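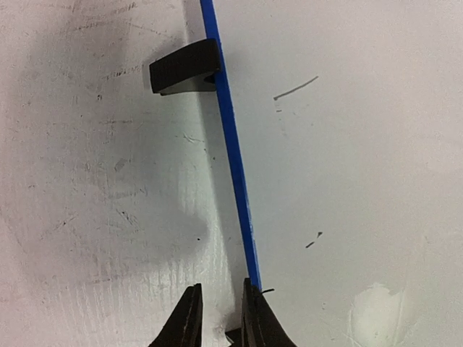

How often do the gripper fingers need to be cleaned?

After every 1,000 closings, and also each time you change to another kind of part. A dry cloth is enough in most cases.

Pakau table cell, care and setting of the gripper

The Pakau is a small table cell from Onatura for picking up light, flat and narrow parts and putting them in another place. It has one arm, one gripper with two fingers, and one small camera at the wrist which looks down along the fingers to the table. On this page we explain how to set up the gripper and the camera and how to keep them in good order. Installing the arm itself is described in the cell manual.

Fingers

The fingers are black and become narrow towards the tip. Their dark faces have fine ridges along the length. Dust and small fibres collect between the ridges, and you should always wipe in the direction of the ridges, from the base to the tip. Wiping across them pushes the dirt deeper. Please do not use a metal brush or any solvent. If glue from a label has stayed on the finger, take a cloth with warm water and a little washing-up liquid, and let the finger dry fully before you start the cell again.

After 2,000 closings, look at the tips from the side. A worn tip has a round corner where it should be blunt. Change both fingers at the same time, also when only one of them is worn. A new finger beside an old one closes unevenly, and a thin part will turn in the grip.

To change the fingers:

Open the gripper fully from the service menu.
Press the stop button and wait until the lamp on the base is off.
Loosen the screw of each finger with the key from the tool bag.
Pull the finger straight out. Do not turn it.
Put in the new finger until it stops, and tighten the screw by hand.
Release the stop button and close the gripper slowly on the setting gauge.

The whole work takes 10 minutes when the tools are ready.

Height over the table

The tips must never press on the table. Set the lowest position with the setting gauge, which is 2 mm thick. Lay the gauge flat, bring the arm down in small steps, and stop when the gauge can still be moved with a light touch. Then save the position. Repeat this in the middle of the table and near each corner, because the table may lean a little.

Table surface

We supply the table in a pale colour, so that dark and coloured parts are easy to find for the camera. With use the surface will get scuffs and fine scratches. Most of them do no harm. Dark marks are more important, as the camera software can take a short dark line for the edge of a part. Clean these marks with a soft sponge. If they do not go away, use the function "Learn empty table" with all parts removed, and the software will ignore them from then on.

When the marks have become too many, the top sheet can be turned over one time. After this it should be ordered new.

Camera and light

Clean the camera window with a lens cloth before you judge any other fault. Many calls to our service desk are about a finger print on the window.

Light from one side gives a long soft shadow beside a narrow part, and a bright patch where the surface reflects. Both can disturb the search for the part. Move the lamp before you change any value in the software. A lamp which stands higher and further away usually gives a better result. In the live view, the fingers should come in from the bottom, and the table should be visible through the gap between them. If one finger is hidden, the camera holder has moved and must be set again with the calibration card.

Small faults

The gripper closes beside the part: calibrate the camera again.
The part turns when it is lifted: clean the fingers, then check the tips.
The gripper closes slowly: look at the cable at the wrist, it may be bent too tightly.
The tips leave new marks on the table: set the height again before the next run.

Spare parts

Finger pair, black, with screws
Top sheet for table, pale
Setting gauge
Calibration card
Camera window with seal

Spare parts for the Pakau are sent from our store in Hillby. Customers of the older Hegyi cell can use the same gauge and card, but the fingers do not fit. Please write the serial number of the base in your order.

Page last changed: 2022-02-05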